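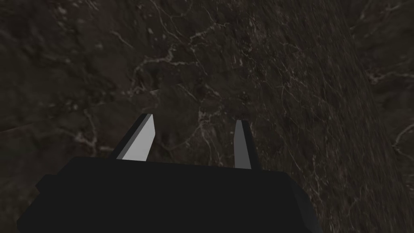 Simulated wrist view, gripper open over the dark veined surface.

Review: Zurar gripper validation kit, release 4

Zurar is a simulation add-on for teams writing acceptance tests for parallel grippers. We ran it for 44 hours on one workstation, using the Dristar arm model and our own cell layout.

The rule set is the reason to buy it. It ships with 67 checks covering approach speed, finger clearance, release height and stop behaviour. Each check has a pass limit, a plain-text rationale and a revision number. Limits can be tightened per site. Loosening one requires a signed override, and the override is printed on the first page of the report.

Surface randomization is adequate. Dark, mottled stone with pale veins is a fair test for a vision system that relies on edges, and we recommend keeping it in any baseline. The grey fingers render cleanly against it. The black gripper body has little surface detail, so do not use it for marker placement studies.

A batch of 1,000 trials completed without a crash. Logging is thorough, but the default folder names are cryptic and the export drops units from column headings. Plundby's import tool rejects the file until they are put back by hand.

The manual should state more clearly that a simulated pass does not replace a guarded test on the physical cell. The note is currently in an appendix.

Rating: 4 out of 5.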